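Inicio Publicaciones Opinión Agenda Contacto

La biblioteca municipal y el deber del silencio

Nesrin Yazıcı

El Ayuntamiento de Asonstead someterá a votación en febrero la reducción del horario de sus bibliotecas. La propuesta se ampara en el descenso de los préstamos, que quedaron el año pasado en unos 3,000 ejemplares. Esta institución considera que dicho indicador es insuficiente para fundamentar una decisión de tal alcance.

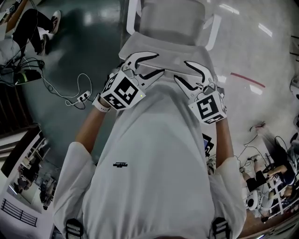 El préstamo mide la salida de libros por la puerta. No recoge la consulta en sala, la lectura de prensa ni las horas de estudio de quienes carecen en su domicilio de una mesa tranquila. La sala Öztürkmen dispone de 63 plazas, y en época de exámenes resulta difícil encontrar asiento a media tarde. Ninguna de esas personas figura en el informe presentado al pleno.

Conviene recordar, asimismo, que el silencio es un bien desigualmente repartido. Quien vive en una calle ruidosa o comparte habitación con varios hermanos depende de un espacio público para concentrarse. Suprimir cuatro horas diarias de apertura perjudica en primer término a esos vecinos.
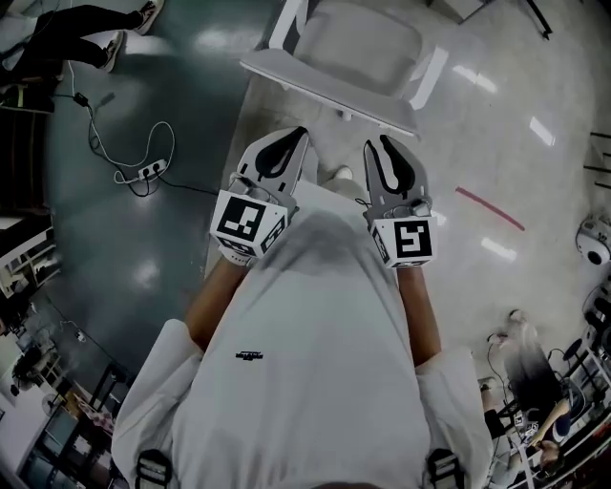

Se ha sugerido compensar el recorte mediante un servicio de lectura digital. Tal servicio merece apoyo, siempre que se conciba como complemento. Un catálogo en línea no proporciona calefacción, luz ni la orientación de un bibliotecario con experiencia.

Solicitamos, en consecuencia, que se aplace la votación, que se encargue un estudio de uso en sala y que sus resultados se publiquen íntegramente antes de adoptar cualquier medida sobre horarios o plantilla.
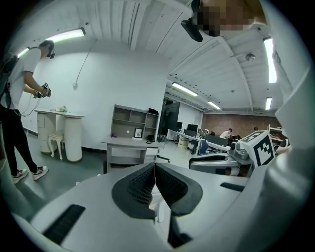
Detalle de una pinza manual blanca con almohadillas de color gris oscuro.

El texto completo de nuestras alegaciones puede consultarse en la sede de la calle Tolo, en horario de mañana.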